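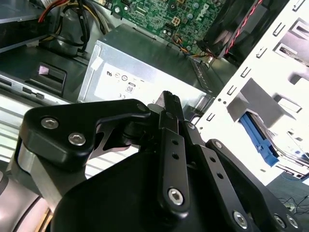 Power supply and board inside a Dell desktop. The label on the supply carries an 80 efficiency logo.

The Second Life of the Office Desktop

What to check, what to keep and what to scrap when a retired business PC lands on the bench

Filed 09/01/2023 from Prerkerport

Retired office desktops reach the refurbishing trade by the pallet. Gemton, a small repair shop on the harbor side of Prerkerport, takes in 18 machines per batch, most of them from offices that replace everything at once. The average unit has had one owner, one desk and very little attention. It has usually been dusted on the outside only.

The shop's first rule concerns electricity. The power cord comes off, the front button is held down for 5 seconds, and the case is laid on its side before the cover is touched. Holding the button drains most of what is left in the board's capacitors. It does nothing for the large capacitors inside the supply itself, and for that reason the supply housing stays closed at all times. A faulty supply is replaced as a unit.

Next comes the label. Wattage, output current on each rail and part number all go onto the job sheet before any parts are ordered. This matters more on a business desktop than on a home-built one. Large manufacturers often depart from the standard ATX layout, with a different main connector, a different housing depth, or both. A generic supply from the parts shelf may fit the screw holes and still have no plug for the board. Gemton lost most of January to one such order - the supplies were sound, and the adapters took weeks.

The 80 PLUS mark is often misread by buyers. It describes how efficiently the supply converts wall current at set loads. It says nothing about age, noise or remaining life, and a certified supply with a worn fan bearing is still a supply with a worn fan bearing.
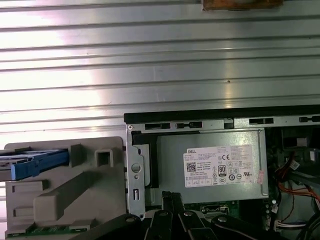
Ševčík objects to the usual advice at this point, and writes that a working original supply should stay in the machine however old it is, given that a cheap new one is a worse risk than a good old one. The shop's position is close to that, with a condition attached. An original supply stays if it holds its voltages under load and its fan starts without help. If either test fails, it goes into the scrap bin and the donor shelf is checked for the same part number.

Load testing takes 13 minutes per machine. The 12-volt rail is read at idle and again with the processor and drive both busy. The usual tolerance is 5 percent either way. A reading that sits inside the limit but drifts steadily downward is treated as a failure.

Dust is dealt with after testing, with the cord out again. Compressed air is used in short bursts, and fan blades are held still with a finger or a plastic stick. Vacuum cleaners are kept away from the board on account of static. Caked dust on a heat sink means the old thermal paste is probably dry as well, so the sink comes off and the paste is renewed. 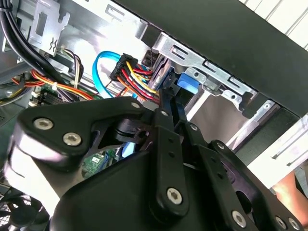 Cables and connectors

Wiring takes up more space in a desktop case than any other part, and it causes a large share of faults that get blamed on drives. A drive that vanishes from the startup screen is tested with a known good SATA cable before anything else is done to it. The cable costs very little. The shop replaces any that have been creased sharply or that no longer grip the socket.

Power wiring follows a color code in standard supplies: yellow for 12 volts, red for 5, orange for 3.3, black for ground. Manufacturers are free to ignore it, and some supplies now ship with all-black leads, so the meter has the final word.

Before the cover goes back on, each lead is pressed home at both ends and moved clear of the fans. Factory clips are reused where they survive. Where they don't, 2 cable ties are enough for most small cases - one on the main power bundle, one near the drive bay. The tails are trimmed flush.

Machines that pass are fitted with a new drive and a fresh system, then go to the sister shop in Restport for sale. Those that fail on the board are stripped for supplies, memory, brackets and screws. Screws are sorted by thread into two jars, coarse for the case and supply, fine for optical drives.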